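Trunness Zweiarm-Set – Aufbauanleitung
Abschnitt 4: Übungsaufgabe »Schlüssel aufhängen«

Drucken | Per E-Mail senden
Zuletzt aktualisiert: 23. März 2026

Die Übungsaufgabe prüft Greifen, Anheben und Einhängen kleiner Metallteile. Sie setzt voraus, dass beide Arme nach Abschnitt 3 referenziert sind. Gebraucht werden ein Hocker, eine Platte mit Klebehaken und ein Schlüsselbund mit Ring. 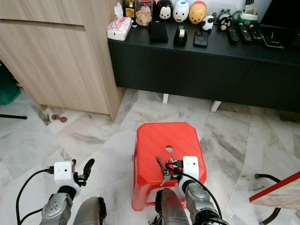
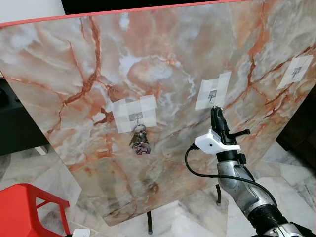 Aufnahme vom Hocker und Hakenplatte mit drei Haken.

Kann ich auch einen einzelnen Schlüssel ohne Ring verwenden?
Für die Übungsaufgabe ist ein Bund mit Ring vorgeschrieben. Ein flach liegender Einzelschlüssel bietet den Fingern zu wenig Höhe, und die Greifroutine bricht mit Meldung 11 ab.

4.1 Platz vorbereiten

1. Hocker auf ebenen Boden stellen. Er darf beim Antippen nicht kippeln.
2. Platte schräg aufstellen und gegen Wegrutschen sichern.
3. Haken aufkleben und mit Klebeband überkleben. Die Haken müssen nach oben offen sein.
4. Belastung von Hand prüfen. Löst sich ein Haken, Fläche entfetten und neu kleben.

Hinweis: Glänzende Platten spiegeln. Bei starkem Deckenlicht erkennt die Software die Haken schlechter. Lampe versetzen oder Platte leicht drehen.

4.2 Kabel prüfen

5. Kabel der Handgelenkmodule in einem weiten Bogen am Unterarm entlangführen.
6. Beide Handgelenke langsam von Hand durchdrehen. Das Kabel darf dabei nicht spannen.

VORSICHT: Quetschgefahr. Nicht zwischen die Greiferfinger fassen, solange die Antriebe eingeschaltet sind.

4.3 Aufgabe starten

7. Schlüsselbund auf den Hocker legen.
8. Im Menü »Übungen« das Programm 1394 wählen und bestätigen.
9. Abstand halten, bis der Arm in Ruhestellung steht.
10. Sitz des Rings am Haken kontrollieren.

Hinweis: Nach über 600 Greifvorgängen die Fingerbeläge auf Abrieb prüfen. Ersatzbeläge sind bei Tredari unter der Nummer des Sets erhältlich. Ab Juni liegt jedem Set ein zweites Paar bei.

Weiter mit Abschnitt 5: Eigene Aufgaben anlegen

4 Kommentare | 11-mal geteilt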